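5. Tarea «Recoger calzado»

Esta sección explica cómo preparar y lanzar la tarea de recogida de calzado en el simulador Caradow, incluido con el kit bimanual Virnlow. Se da por hecho que la instalación de la sección 2 está terminada y que la licencia está activa.

5.1 Antes de empezar

Compruebe que el paquete de escenas Kasten aparece en la lista de contenidos. Si no aparece, descárguelo desde Ajustes > Contenidos. Ocupa 400 MB.

Cierre cualquier otra sesión de simulación. Caradow no admite dos sesiones abiertas con el mismo perfil de robot.

5.2 Cargar la escena

1. Abra Caradow y seleccione Nueva tarea > Hogar > Recoger calzado.
2. En Robot, elija Virnlow de dos brazos. No use el perfil de un solo brazo: la tarea se carga, pero el mueble queda fuera de alcance.
3. En Posición inicial del calzado, elija Fija o Aleatoria. Para la primera prueba se recomienda Fija.
4. Pulse Cargar y espere a que el indicador de estado pase a verde.

Nota: con la opción Aleatoria, las piezas pueden aparecer de lado o unas sobre otras. Es el comportamiento previsto.

5.3 Ajustar las pinzas

1. Vaya a Pinzas > Fuerza de cierre.
2. Introduzca 35 en ambos lados. El valor se expresa en porcentaje.
3. Active Agarre por el talón.
4. Pulse Aplicar y abra y cierre cada pinza una vez desde el panel manual.

Precaución: un valor de cierre demasiado alto hace que la sandalia atraviese la pinza en el cálculo de contactos. Si ocurre, reinicie la escena; no basta con abrir la pinza.

5.4 Ejecutar la tarea

1. Pulse Iniciar. También puede mover los brazos con los mandos Horkivness, si los tiene emparejados.
2. Sujete una pieza con cada brazo o trabaje con uno solo. Las dos formas son válidas.
3. Levante la pieza antes de girar la base hacia el mueble.
4. Deposite el calzado en el compartimento superior, con la puntera hacia el fondo.
5. Repita hasta que no quede calzado en el suelo y pulse Finalizar.

El episodio se guarda automáticamente en la carpeta del proyecto. Si se detiene con la tecla Esc, se guarda como incompleto y no entra en las estadísticas.

5.5 Problemas frecuentes

Una pieza no aparece en la vista: baje la inclinación de la cámara de cabeza 14 grados y gire la base despacio.

Los brazos no responden: revise que el modo manual esté desactivado. Si usa mandos, vuelva a emparejarlos.

La pieza cae al soltarla en el borde del estante: avance la pinza un poco más hacia el interior antes de abrirla.

5.6 Vistas de la tarea en Caradow
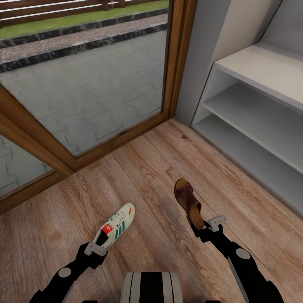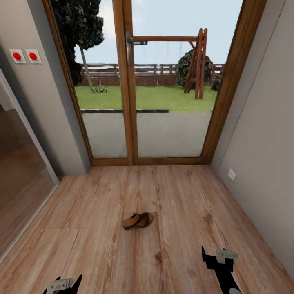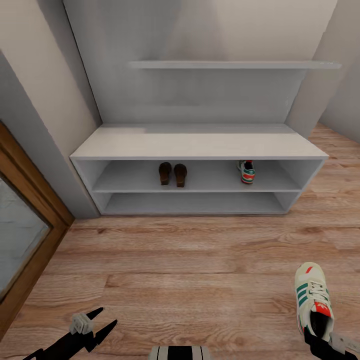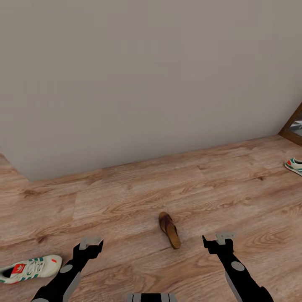 Última modificación de esta página: 12/05/2019

Para guardar una vista como las anteriores, pulse F9 durante la ejecución. El archivo se crea en la subcarpeta Capturas del proyecto. La interfaz no se incluye en la captura.

La sección 6 describe cómo exportar los episodios.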